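Serving tray

A serving tray is a shallow, flat-bottomed carrier used to move dishes, cutlery, glasses and food from one place to another, and to hold a single place setting where no table is laid. Most have a raised rim that keeps things from sliding off. Trays are made in wood, metal, plastic, glass fiber, lacquer and wicker, and may be round, oval, square or rectangular.

Form

The rectangular tray with rounded corners is the most common household form. The corners are rounded partly for strength and partly because a square inside corner is hard to wipe clean. Handles may be cut into the short sides, fixed on top of the rim, or left out altogether, in which case the tray is carried by the rim or from underneath.

The rim is usually low. A high rim holds more securely but makes it awkward to lift a plate in and out, and butler's trays, which have the highest sides, are often hinged so that the sides fold flat.

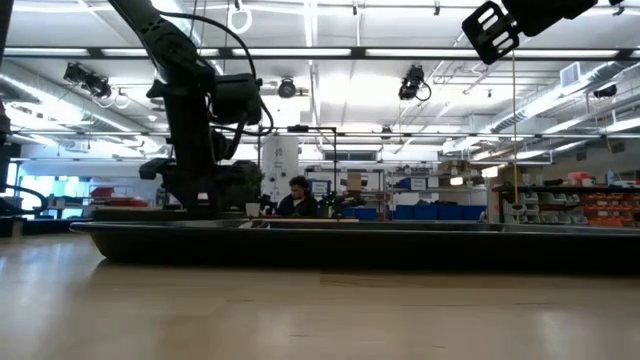

Dark trays became common in cafeterias and hotels because they show fewer scratches from cutlery than pale ones, though they show dust and dried water marks more readily. A matte finish grips better than a gloss one. Some makers add a rubber or cork surface to the floor of the tray, and others supply a loose mat or cloth. Linen tray cloths were once sold to fit standard sizes and are still found in secondhand shops.

Laying a tray

A tray set for one person follows the same general order as a table setting, but with less room. The plate takes up most of the space. In the American and most European styles the fork goes to the left of the plate, with the knife and spoon to the right. On a small tray this often has to give way, and all the cutlery is put together on one side, side by side with the handles toward the diner.

The glass is normally placed last, above the knife, and is best not filled to the top. Where the tray has to be carried up stairs, the glass may be taken separately. Cyril Wainwright's household manual "The Penstead Book of Table Work" recommends that the heaviest item be put nearest the body of the person carrying the tray - advice that is repeated in several later hotel training guides. 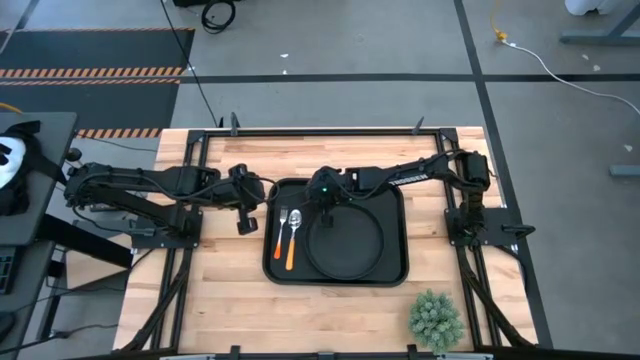 Bread, a folded napkin and a small vase or plant are optional. In hospital and room service the tray also carries a cover for the plate and a printed card. A tray laid in advance is usually left without the hot dish, which is added just before it is carried out.

Clearing

Clearing is done in the reverse order. The glass is lifted off first, then the cutlery, then the plate. In most kitchens the cutlery is set apart from the dishes at once, as a fork left under a plate can tip it. Cooking pans are not normally carried on a serving tray, both because of their weight and because a hot base can mark the surface. A trivet or folded towel is used where this can't be avoided.

The empty tray is wiped on both sides, with attention to the angle where the floor meets the rim. Wooden and lacquered trays are not soaked. Plastic and glass fiber trays can generally go in a dishwasher, standing on edge.
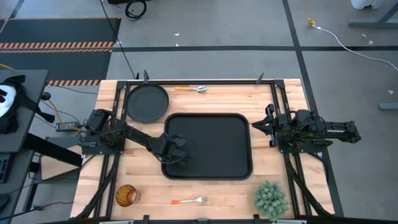

Household Articles, vol. 8, p. 14

Storage and standard sizes

Trays are stored flat in a stack or upright in a narrow rack. Upright storage makes it easier to take out one tray without disturbing the rest, and is usual in home kitchens, where the slot beside the oven is often kept for trays and baking sheets. Catering trays are made to stack, with small lugs at the corners that leave an air gap for drying. The Zallholm rack, used in school canteens, takes 100 trays in its single form and 200 in its double form.

Related articles

Butler's tray
Clulix ware
Flatware
Place setting
Ponce pattern (cutlery)
Tray cloth
Trivet
Zallholm rack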